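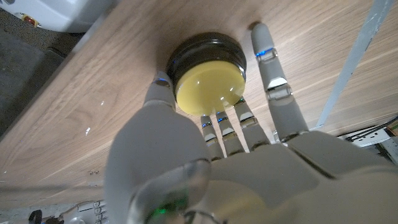 On the question of how members get the chair's attention during our meetings, I'd like to come back to it before the March one. The hall at Dritden is long and people at the back have been missing their turn. Waving a hand doesn't work if the chair is reading from the agenda. A push button on the table, with a big yellow cap and a black base like this one, would be easy to find without looking and I'd be happy with one at each end of the room. A bell would do as well. I don't mind which, so long as we settle it. 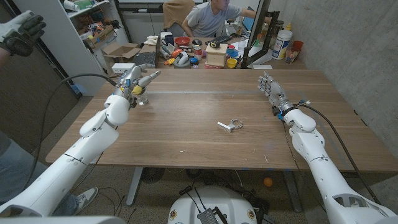
The other half of the problem is the length of the items. Last time we spent 40 minutes on the allotment water rate and had 4 left for the path to Tamach, and several people had come only for the path. I suggest we put the path first and give each speaker three minutes.

An earlier message on this list said:

> I can't support buttons or bells. We have 97 on the members' list
> but never more than 44 in the room, and a chair who looks up
> between speakers can manage that. The Pruvov group takes names
> at the door and works down the sheet. Could we try that first?
> Also the minutes still give the old start time. It is 7.15.

I've been to Pruvov and the sheet works for them, but they take all the questions at the end. Ours come up during the items, and you don't know at the door what you'll want to ask. We could have the sheet for the path and open questions for the rest.

Thanks for the note on the start time. I'll correct the minutes. The Rastogi Rooms are free on the same evening if we would prefer somewhere smaller, though parking is worse there and the kitchen is locked after nine.

Please reply to the list and not only to me, so that the replies end up in the archive.

Meetings secretary
Dritden Footpaths and Allotments

Filed under: Meetings and procedure
2 min read
Contact the list owner | Copyright remains with the authors of messages | Back to top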